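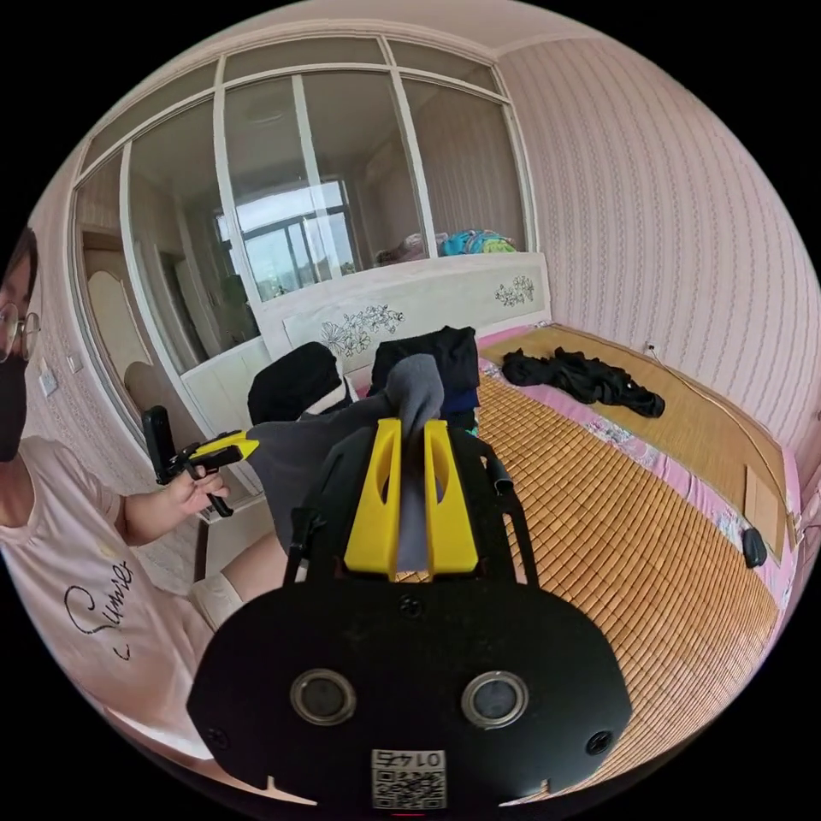 Week 3: reading a face, and what we do when most of it is missing. Last week's handout claimed that people look first at the eyes and then at the mouth, and a few of you wrote to complain that you look at shoes. Fine. The trouble comes when a face gives you only its top half, like the woman in glasses and a black mask, whose nose, mouth and chin are all covered. You still have her forehead, her hair pulled back, the lean of her body and the reach of her hand, and most viewers will build a mood out of those and defend it with some heat. Write down the mood you gave her before reading on.

Terms for the week

Cue: anything you use to guess what a person feels. Posture is a cue. So is your own bad morning, sadly.

Filling in: supplying the part you can't see. We do it quickly and then forget we did it.

Confidence: how sure you are. Keep it in a separate column from whether you were right -- the two are barely on speaking terms.

Reading: Nakpan, chapter 2, on covered mouths and polite smiles. Skip the section on portraits unless you enjoy arguments about eyebrows. Kamolrat's reply is shorter and ruder, and I would start there.

For the seminar, bring one short conversation you misread. Change the names. Last November two people brought the same one, from opposite sides, and we ran over by some distance.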